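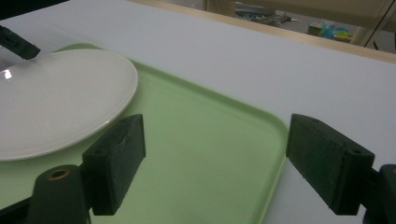 Transferring credits between two university programs, second-year entry

I finished the first year of a four-year nursing degree at Rodska and want to move to the nursing program at Darkar, entering in year two. Both are taught in English. Darkar's transfer page says they accept "equivalent coursework" but gives no list. I have been going through the two course catalogs at a canteen table, and the totals do not line up. Rodska counts contact hours and Darkar counts credits. My transcript shows 246 contact hours of anatomy and physiology across two semesters, and 136 hours of clinical placement. Darkar's year one has a single anatomy and physiology course, a separate microbiology course (I had none), and a placement that must total 300 hours before year two starts.

Questions:
1. Is there a standard conversion from contact hours to credits?
2. Can the missing placement hours be made up over the summer, or does the shortfall block year-two entry?
3. Does the missing microbiology course matter if everything else matches?

Application deadline is in July. I have the transcript but no syllabi yet.

3 answers

Answer 1 (accepted)

1. No fixed conversion. Credits normally measure total workload, including private study, and contact hours measure only scheduled teaching. Two courses with the same contact hours can carry different credits. The receiving school does the conversion from the syllabus, so the transcript alone will not be enough. Request for each course: the syllabus for the year you took it, the breakdown of lecture, lab and seminar hours, the assessment method, and the reading list. Get them stamped or signed by the department. Start with anatomy and physiology, as it is the largest block.

2. Placement hours are usually handled apart from academic credit, and the rules are stricter. You are 164 hours short. Ask Darkar two things in writing: whether hours completed after you leave Rodska can count, and who has to supervise and sign for them. If you are no longer enrolled anywhere, you may have no insurance cover for a placement, and a hospital can refuse you on that point. Some schools get around this by admitting the student conditionally and running the placement under their own agreement before the fall semester.

3. It depends on whether microbiology is a prerequisite. Look in the year-two course descriptions, not the year-one list. If pharmacology or infection control names it as a prerequisite, expect to be placed in year one or asked to pass an exam first. If it isn't named, it is commonly carried as a deficit course and taken alongside year two.

Also check the minimum grade. A pass at the sending school may fall below the transfer threshold at the receiving one.

Edited 1 October 2020: corrected the hours shortfall.

Answer 2

I transferred from Sowah into a different program (physiotherapy, at Plirkia), so placement rules may differ. Syllabus review took 5 weeks. They rejected one course because the syllabus I sent was for the wrong academic year. Check the year on every page before you send it. I also needed a certificate of good standing from the old school, and that could only be issued while I was still enrolled. Do not withdraw until you have it.

Answer 3

just email admissions, they do this all the time. i got in with less

Comment on Answer 3: Into which program and which year? Nursing placement hours are not something admissions can usually waive.

Comment on Answer 1: Thanks. Found it in the catalog, microbiology is listed as a prerequisite for pharmacology in the second semester of year two, nothing in the first. Will ask if it can be taken in the first semester. Syllabi requested.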